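Grasstead Neighbors - Community Help

Posted in: Food & Dining > Restaurants > Reservations and Private Events

Private room minimum at a steakhouse - what counts toward it?

Itzel Zepeda

I'm putting together a dinner for my parents' anniversary at Huerta, the steak and seafood place on the river side of Grasstead. We'll be 17 people, maybe 18 if my cousin makes it. I called to book the back room and the woman on the phone said there is no room fee, but there is a food and beverage minimum of $770 for an evening. That sounded fine to me. Then the contract came by email and now I'm less sure what I'm agreeing to.

The contract says the minimum is "exclusive of tax, service and outside items." I take that to mean the tax and tip don't help us reach the number. But what about a cake we bring in ourselves? There's a plating charge per person if you do that, and I can't tell if the plating charge is an outside item or if it's food.

The other thing is the menu. They want us to choose between a set menu and ordering off the regular menu. The set menu has a choice of filet, salmon or a mushroom pasta, with salad first and two sides for the table. My father likes a ribeye and it isn't on there. The regular menu has it, but the contract says parties over a certain size "may experience extended service times" if they order that way. A few of the guests are in their eighties and don't like to eat late, so a long wait would be a problem.

Has anyone here done a group dinner there, or at a similar place? I'd like to know what counts, and whether it's worth asking them to change anything before I sign. They want the contract back with a deposit by the end of the month.

Cayetano Escobar

I managed the floor at a steakhouse in another town for a long time, and our contract was worded nearly the same way. I haven't worked at Huerta, so check all of this with their events person, but this is how it usually goes.

The minimum is a promise to spend that much on what the kitchen and bar sell you. Appetizers, entrees, sides, desserts, wine, cocktails, coffee and soft drinks all count. Tax doesn't count. The service charge doesn't count. A plating or corkage charge is the gray area. At our place corkage didn't count and plating did, and I know of restaurants that do the opposite. Ask, and have them write the answer into the contract or at least into an email. The person you spoke with on the phone may not be the person who closes out the check.

With 17 people you'll probably go past $770 without trying. Steak dinners with a salad and a drink each will get you there. The minimum mostly hurts groups that shrink. If several people cancel and the rest order lightly, you'd pay the difference as a room charge, and you get nothing for it. If you see that coming near the end of the night, order desserts for the table or ask if they'll put the balance toward bottles you can take home unopened. Some can do that under their license and some can't.

Read the part about the guest count too. There are normally two numbers in these contracts, an estimate when you sign and a guaranteed count a few days before. On a set menu you pay for the guaranteed count even if people don't come. So give them 17 as the guarantee and mention that there might be one more. A kitchen can nearly always find one extra dinner. It won't take one off the bill.

About the ribeye - ask for it as a substitution on the set menu. This is a very common request and I can't remember ever turning one down. They may add a few dollars for that plate. What they won't like is six different substitutions called out at the table, so tell them ahead of time. If you can collect everyone's choice in advance, do that and put it on place cards. The servers will know where each plate goes and the food comes out together.

I'd stay off the regular menu with that size of group. The trouble is the grill. A well done filet takes a lot longer than a rare strip, and the kitchen has to hold the early plates while the late ones finish. With older guests I would also book the earliest seating, 5 if they open then. The kitchen is fresh, the room is quieter and parking is easier.

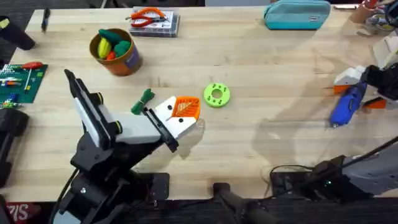 One more item to look for is the service charge. If the contract adds it automatically, find out if it goes to the servers or if the house keeps part of it. Places vary. If it all goes to the staff you don't need to tip again, though people often leave something for the person who looked after the room.

And get the end time. Ours was three and a half hours from the time on the contract, even if half the party showed up late. If you plan on toasts or a slide show, do them between the salad and the entree, and warn the server first so the steaks aren't sitting in the window.

lusteck_pat

we did my brothers retirement there in January. had the back room, about 20 of us. food was good, prime rib was a little cold at the far end of the table. they let us bring a cake from Skotside Bakery and charged for plating but I don't know if it counted for the minimum, my sister in law paid. the room has its own door to the parking lot which was nice for my mom with her walker. ask them to turn the music down, there's a speaker right in the ceiling

Itzel Zepeda

Thank you both. I wrote to the events person this morning. The plating charge does count toward the minimum at Huerta, and corkage does not. She said the ribeye is fine as a substitution for a small extra charge if I let her know when I send the final count. All of it is going in the contract.

The earliest seating is open for our date, so I took that. I didn't know about the side door and I'll ask for it to be unlocked when we get there. Still waiting to hear how the service charge is split.

Filed under: group dining, steakhouse, contracts, anniversary dinner

We use cookies to keep you signed in and to remember your town. By continuing to use this site you accept our cookie policy. Accept | Manage settings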